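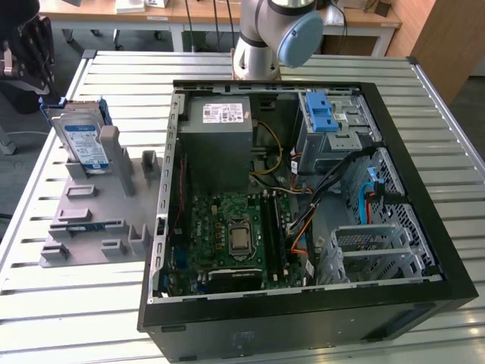

Print this story | E-mail this story

The Otton Planner

Myung-ja Ban changed the approach height to 80 and ran the planner again. It still threw error 11.

"Same error," she said.
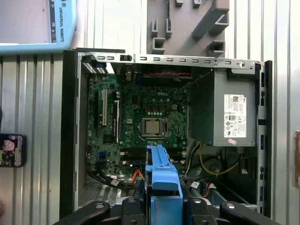 The Second Log

Woo-jin Pyo scrolled back through the log. The wrist frame had been renamed in January, and the planner was still asking for the old one.

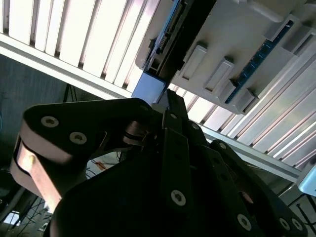

Wrist view, gripper and ceiling.

She fixed the name. The path came up green.

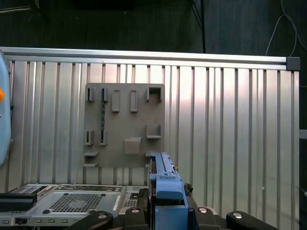

Zulano Writers' Club

"Run it?" he asked.

"Half speed," she said.

Recent stories
Clitville Road
Mrs Nikolaidis Moves the Harbour

Contact us | © Zulano Writers' Club | Back to top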